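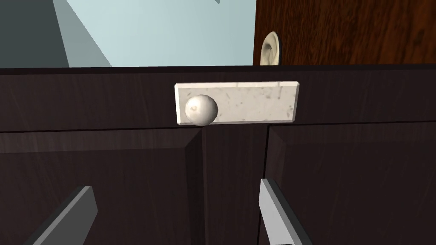
*Fig. 3. Wrist view in the Kestcombe sim: gripper open, drawer knob ahead.*

## Clearing a missed-knob fault (code 442)

If you got here from the red banner, hi. I wrote this section after spending most of a Friday watching the arm close on thin air and then drag itself backward as if it had a drawer in tow. The run got marked as a success, too! So this part of the guide covers what went wrong, how to get going again, and how to set things up so you catch it before the hardware does.

**What the fault means.** Code 442 says the Zovine controller started a pull without enough contact on both fingers. It can pop up in the sim or on the bench arm. In the sim it costs you a restart. On the bench it can cost you a finger pad (ask me how I know), so please do the sim steps first.

> **CAUTION:** If 442 comes up on the real arm, hit the stop button before you touch the keyboard. The pull command stays in the queue after the fault, and "Resume" will run it.

### Before you start

You'll need Vokstead Console open with the Kestcombe kitchen pack loaded, and edit rights on the task file. If the task file opens with a padlock next to its name, close the other copy you've got open somewhere. It's always the other copy.

### Steps

1. Press **Stop**, then **Clear queue**. Wait for the queue line to say *empty*.
2. Open the fingers all the way with **Jog > Open**. Don't back the wrist off yet, you want to see where it ended up.
3. Switch to the wrist view and compare it with Fig. 3. The round white knob sits on the left part of the marble plate, and that's what we're grabbing. The plate is wider than the knob and a lot easier for the detector to find, which was the whole trouble in my case.
4. Turn on **Show target**. A small cross appears. If it's on the knob, skip to step 7. If it's in the middle of the plate, keep going.
5. In the task file, find `grasp_anchor` and change it from `plate_center` to `knob_center`. Save it.
6. Reload the scene (a full reload — the quick refresh keeps the old anchor, and I lost a good chunk of the morning to that).
7. Set `min_contact` to 3 on both fingers. The stock value is zero, meaning no check at all.
8. Set `contact_wait` to 800 ms. Shorter waits make the check fire while the fingers are still closing, and you'll get the same fault for a different reason.
9. Run **Approach only**. The arm should come up to the knob and stop there with the fingers open.
10. Run **Close**, and look at the two contact bars. Both need to be green before you go on.
11. Run **Pull** at low speed.

**Note:** The drawer band and the two doors under it are the same dark brown, and the bottom of the knob hangs a little past the plate, over the seam. If your approach height is low, a fingertip can press on a door. You get a contact reading, the bar goes green, and there's still nothing in the grip. Bimla Dwivedi spotted this one while going over my logs, and I'd been blaming the contact sensor for days. Her fix is to raise `approach_z` one notch at a time until the bars stay gray before the close.

### If the fault comes back

- **Right bar green, left bar gray.** The wrist is off to one side. Jog it sideways until the cross sits midway between the fingers, then repeat from step 9.
- **Both bars green, drawer doesn't move.** Check that the drawer joint isn't locked in the scene settings. The Kestcombe pack ships with it locked in a few kitchens.
- **Cross jumps between the knob and the door handle in the background.** I've had this with the off-white handle on the reddish door behind the cabinet. Tighten `search_depth` until the handle drops out of the candidate list.
- **Fault shows up only in replay.** Old recordings carry the old anchor. Delete them and record again.

> **CAUTION:** Don't get rid of 442 by turning the alarm off in Ilie. I tried it! Ilie stops telling you, the controller still pulls, and the log says everything is dandy.

### Moving back to the bench arm

Do 19 clean pulls in a row in the sim first. It sounds fussy, but my bad runs never showed up in the first few. Then copy the task file over, check that `min_contact` came along with it (the export drops it in older versions of Console), and keep one hand by the stop button for the first pull.

Settings last checked 1/10/20. The February update is supposed to change the stock `min_contact`, so look at step 7 again once you've installed it.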